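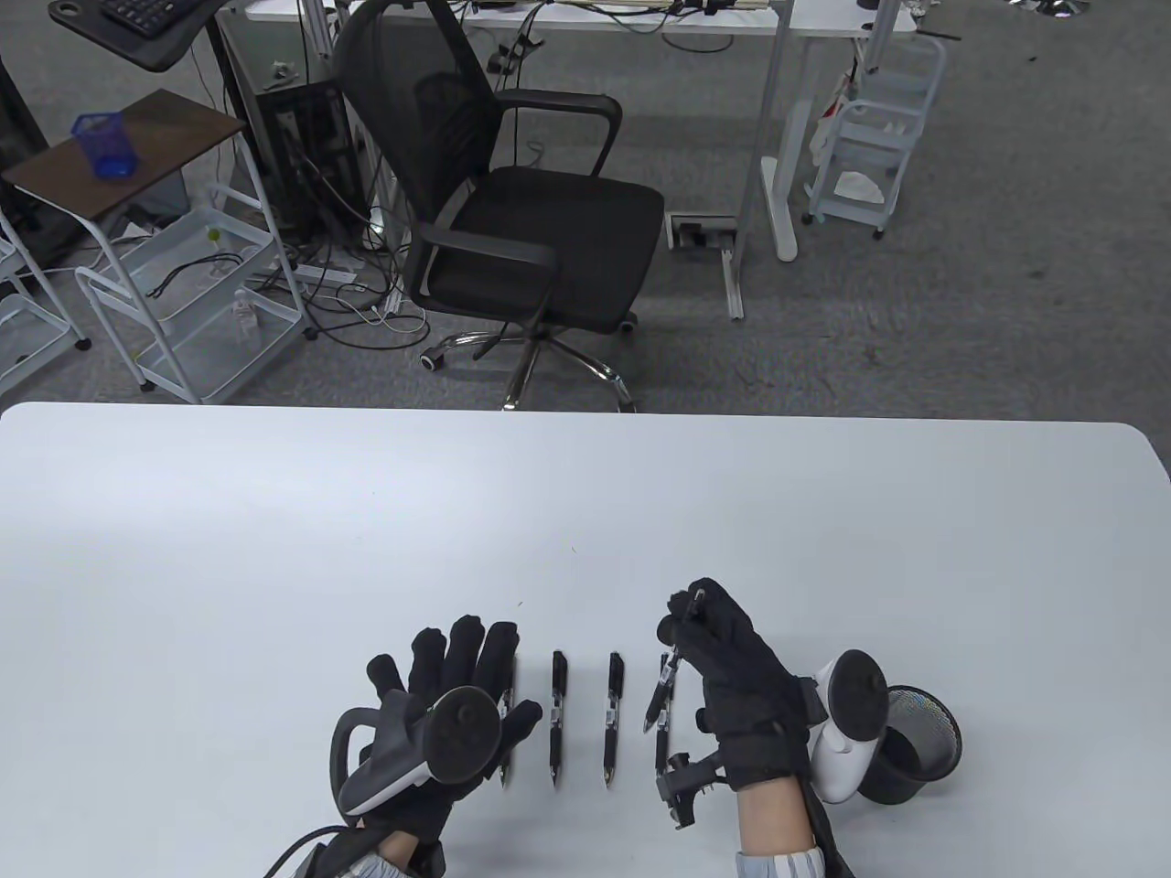
A black pen, held above a row of others.

11/30/23
By Wivside

I've gone back to writing things by hand. I started in August, when the laptop was in for repair and I had a long piece to get through for the newsletter at work. The repair shop had the laptop for longer than they'd quoted, and by the time it came back I had a first draft of 2,000 words in an exercise book and didn't much want to stop.

I hadn't written anything longer than a shopping list or a birthday card in years. The first page was bad. My hand cramped before I reached the bottom and the letters leaned in different directions. I've always had untidy writing, and at school I was one of the last in the class to be allowed off pencil, so I wasn't expecting much. But by the end of that first week I could read most of it back.

A few people have asked what I use, so I'll go through it, and then some things I've noticed.

Pens first. I bought far too many. I had a drawer of them already from conferences and banks and hotel rooms, and I spent an evening at the kitchen bench scribbling with each one on the back of an electricity bill. Most were dead. Of the ones that still worked, most were ballpoints that needed a firm push, and that's what was giving me the cramp. I'd been blaming my grip.

What I've settled on is a plain black gel pen with a medium tip. I tried the fine ones and they scratched. I tried a fountain pen, a cheap one, and liked it a lot at home, but it leaked in my bag on the train to Lesthorpe and went through the lining and into a sandwich. It lives on the desk now. I use it for envelopes.

I know there are people who feel strongly about ink colour. I tried blue for a fortnight and have nothing to report.

The paper matters more than I would have guessed. My exercise books came from the supermarket and the gel ink showed through so badly that I could only use one side of the page. I went into Mendes, the stationer up past the post office in Lesthorpe, and the woman at the counter let me try pens on a few offcuts she keeps under the till. I came out with a Jokby notebook, the softcover one with faint grey lines. It cost more than I like to spend on paper. No show-through with the gel, a little with the fountain pen, and it lies flat once you've bent the spine back. The cover marks if you so much as look at it, and the elastic on mine went slack within a month. I'd still buy it again, and I have.

The old exercise books are used up on lists and phone messages.

As for how I work, I write in the morning before I've looked at email. I sit at the end of the dining table with the window on my left. I write on the right-hand page only and leave the left-hand page for corrections, additions and arguments with myself. I picked that up from an old bookkeeping manual of my grandfather's, where the left page was kept for queries. It has made a big difference. When I used to draft on a screen I'd fix a sentence, then fix it again, and get to lunch with one very polished paragraph and nothing after it. On paper I put a cross in the margin and keep going. If it still bothers me later I deal with it on the left page.

I don't tear pages out. I did at the start and the whole book began to loosen at the stitching.

Typing it up afterwards is the part I thought I'd resent. It does take time. But it's also the second draft, and I'd have had to do one of those anyway. I cut as I type. Whole sentences that looked fine in pen turn out to be too dull to bother copying, and that's a useful test. The newsletter piece lost a quarter of its length between the notebook and the file, and I had no complaints from the editor, who usually has a few.

I tried the shortcut of taking a photo of the page with my phone and letting it convert the handwriting to text. It thought "drainage" was "dragonage" all the way through. My writing is probably to blame.

Some things I haven't solved:

Searching. If I want to find what I wrote about the side fence in September I have to turn pages until I find it. I've started an index at the back of each notebook, just a topic and a page number, and I keep it up for a few weeks and then forget. The pages in the Jokby aren't numbered either, so I have to do that by hand, and I've skipped a number more than once.

Backups. There aren't any. I left a notebook on a bench outside the library and walked two blocks before I noticed. It was still there when I got back, a bit damp on the bottom. I've written my phone number inside the front cover of every one since then.

Shared work. Anything that another person has to edit still goes straight onto the computer. I did try handing a colleague a handwritten page of comments on her report and she was polite about it, but she asked for an email the next time.

Letters have been the surprise. Once I had decent pens and paper sitting out on the table I started writing to people, first to an aunt who doesn't have a computer, then to a friend I used to share a house with who moved up north. I'd been sending him the odd text, mostly about football. He wrote back four weeks later -- a proper letter, both sides, with a drawing of his new shed and its guttering problem. He said it had taken him that long to find a stamp. We've kept it going. His letters are funnier than his texts and he tells me things he wouldn't have typed out on his phone. Mine are probably the same, though I don't keep copies so I can't check.

The post is slow where I am. A letter takes most of a week to go across the state, and by the time I get an answer I've often forgotten the question. I've started noting down what I asked on the left-hand page of whatever notebook I'm in.

My handwriting has got better, by the way, but only when I'm not hurrying. I didn't do any drills. I looked at a couple of workbooks for adults in the library and they wanted me to fill pages with loops, and I lasted one evening. What helped was making my lowercase "r" differently. It used to look like a "v", and once I gave it a proper shoulder a lot of words came good. I also write a bit larger than I used to. If yours is hard to read, I'd look for the one or two letters that are causing the trouble and leave the rest alone.

On cost, since the question came up at dinner and I didn't have an answer ready: I went back through the receipts and I've spent $75 since I started, counting the fountain pen, a bottle of ink I've barely opened, two Jokby notebooks and a box of the gel pens. Stamps are extra. I could have done it for much less if I'd bought the gel pens first and left the rest on the shelf.

I haven't given up the laptop. This post was typed, though the first half of it was in the notebook before that, and the bit about the shed was on the back of an envelope. For bills, work email and anything with a table in it I wouldn't go back to paper. For getting a first draft down, or for writing to someone I like, I find the pen is easier now.

Mendes closes for a fortnight over Christmas and I'm halfway through the last box of pens, so I'll be going in before then. If they've got the Jokby with the hard cover I might try it and see whether the elastic holds up any better. I'll put a note here when I know.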